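Okay friends, the sourdough people have had their turn, so I'm going to talk about sleeping in a cold bedroom and repainting it in November, which is a thing I decided to do with my one long weekend. Settle in, this'll be a few posts.

Friday, November 25, 2022, and while my sister was out in a parking lot at dawn fighting for a television, I was standing in my socks in the back bedroom with a scraper and a cup of coffee, feeling like the luckiest woman in the county.

Some background for the newer folks. We bought this house in May, and the back bedroom was the color of canned salmon. All of it. The ceiling too! My husband called it the Lox Box and I'm sorry to say the name stuck, so my mother-in-law now believes it's a family expression.

I'd been putting it off because I grew up with a father who painted houses for a living and I have opinions, and opinions make you slow. He'd spend the whole first day not opening a can. Washing, filling, sanding, washing again. I hated it as a kid and now I'm exactly the same, so there you go, Dad.

First thing I did was wash the walls with plain warm water and a drop of dish soap. You would not believe what comes off a bedroom wall. I changed the bucket 11 times over the course of the day and my knees know about every single trip down the hall.

Then the holes. Whoever lived here before us loved a shelf. I used a filler called Skavel that Uthai Wattanapong at the hardware store talked me into, and I went in grumpy because it cost more than my usual, but it sands so nicely that I went back and told him so. He was very gracious about it.

Small thing that took me years to learn: fill, let it dry overnight, then fill again. It always sinks a little. If you paint over it the same day you'll be looking at a row of dimples every morning when the sun comes in sideways, and you'll think about them while you brush your teeth.

Somebody's going to ask about primer, so yes, I primed. Salmon comes through everything. I did two coats of primer and I could still feel it in there, glowing at me, so I went and had a sandwich and came back and it looked better. A sandwich fixes a lot of paint jobs.

Now the color, which took me longer than the painting. I had sample cards taped up since the end of the summer. My friend Elikem Kpodo came over for supper and stood there with his plate and said they were all the same card. Elikem, I love you, they are not. One of them was practically green.

I finally went with one from Amissah, off-white with a little gray in it. In the can it looked like nothing at all and I had a bad minute. But put it up in a north-facing room and it changes all day long. A bit blue in the morning, then around suppertime it warms up and goes almost pink at the bottom where the floor bounces light on it.
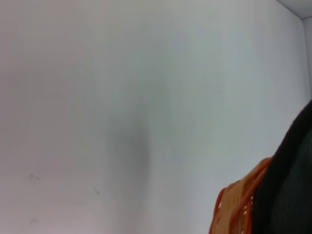
I should say something about drying, because I had three people message me in a panic today about tacky walls. It's cold out, folks! Keep the heat on low, crack the door, and leave it alone. Please don't point a space heater at it. My father did that once at a dentist's office and we did not hear the end of it for years.

Matte or eggshell? I always go matte in a bedroom. It's softer on the eyes and it forgives you. Yes, it scuffs easier, and if you've got little ones with crayons you may want to go the other way. Ours are grown and mostly draw on tablets now, so I get my matte.

Total time was almost 90 minutes for the last coat, and that's with me stopping to call my sister back about the television (she got it, it's too big for the wall, we're all being very kind).

Still to do: the trim, the closet door, and the inside of the closet, which is salmon too, and I'm half tempted to leave it that way so there's a little of the Lox Box for the next people to find. My husband votes yes. My mother-in-law would like to know what lox has to do with closets.

I'll be back in a few days when the trim's done. If you have a brush you swear by for window frames, tell me in the replies, mine has gone all splayed out like an old broom and I keep pretending it hasn't.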